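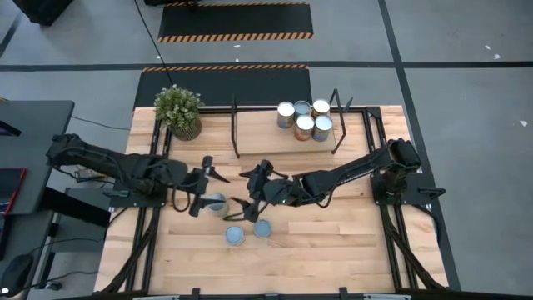
# Werkstatt-Tipps, Folge 9: Dosen übergeben, ohne dass es scheppert

Wer zwei Arme dazu bringen will, sich eine Konservendose zu reichen, lernt viel über Konservendosen. Unsere Methode heißt Brasine, und das Prinzip passt auf einen Bierdeckel: Jeder Arm schätzt vor der Übergabe, was der andere gleich tun wird, und wartet, wenn die Schätzung wackelt. Was nicht auf den Bierdeckel passt, steht hier.

**Greifhöhe.** Dose knapp unter dem Deckelrand fassen. In der Mitte verdeckt der erste Greifer genau die Stelle, die der zweite gern hätte.

**Überlappung.** Der gebende Greifer öffnet erst, wenn der nehmende Kraft meldet. Wir haben es anfangs nach Uhr versucht. Die Beulen sind noch da.

**Demonstrationen.** Mit 1000 vorgeführten Übergaben lief die Sache ordentlich, mit 2000 kaum besser. Die zweite Hälfte hatten wir an Samstagen aufgenommen, das sei der Vollständigkeit halber erwähnt. Mehr gebracht hat es, nach jeweils 10 Durchgängen die Startpositionen zu ändern, auch wenn man sich dabei wie beim Hütchenspiel vorkommt.

**Etiketten.** Verschiedene mischen! Unser erstes Modell hielt eine Dose für etwas grundsätzlich Blaues und ließ alles andere höflich stehen.

**Kabel.** Vor dem Start beide Arme einmal von Hand durch den ganzen Weg führen und zusehen, wo die Leitungen durchhängen. Klettband, kein Kabelbinder – man macht es ohnehin noch mal auf.

**Pflanzen.** Dürfen auf den Tisch, aber in die hintere Ecke. Gegossen wird bei ausgeschaltetem Strom.

Die Kollegen in Randeddale lassen vor jeder Übergabe eine Pause von einer Sekunde. Sieht nachdenklich aus, kostet Zeit und hat bei uns nichts verbessert. Mit schwereren Dosen haben wir es noch nicht probiert.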